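**Night riding on the Eltside path, is my front light too much or not enough?**

Posted by skuneck_commuter

Hi all! I've started riding home along the Eltside path after my late Wednesday shift and I can't work out what to do about my light. It's a 900 lumen Zitus on the bars, and up close I can see plenty. 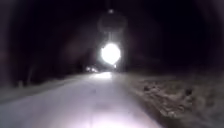 My trouble is the stretch before each lamp (I ride it at an easy pace, I'm no racer). The ground right by me goes almost white, then past the bright patch there's one huge glare and everything around it is black. I nearly hit a dog walker last week! Do I need a 2000 lumen one? Or should I angle it differently?

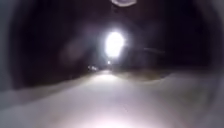
*Looking toward the big light. No idea what the pale thing by the path is.*

---

**pedalsandpie**

Please don't buy the 2000, you'll blind everybody coming the other way. Tip yours down a little and run it on medium. Your eyes are adjusting to that bright ground in front of you, so everything farther off looks darker than it should. I did the same thing for a whole winter before a guy at Vieira Cycles turned mine down, and wow, what a difference. Wear a cap with a small brim too, and dip your head when a lamp gets close. Sounds silly, works great.

---

**gravelgoose**

get a bell

---

**eltside_nights**

Agree with the cap! I ride there most evenings in November and what helps me is picking something to look at that isn't the lamp. I keep my eyes on the left side, where the path bends very slightly and there's that little row of far-off lights low down. The trees are just a black mass so don't bother searching in there. 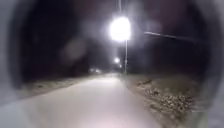

Slow down for the last 100 yards before a lamp, that's my main rule. The pole is thin and it stands right at the right-hand edge of the pavement, so I leave myself some room on that side when I'm dazzled. You can also write to the town about a shade for the worst one. I've asked three times and haven't heard back, but maybe they'll listen to you!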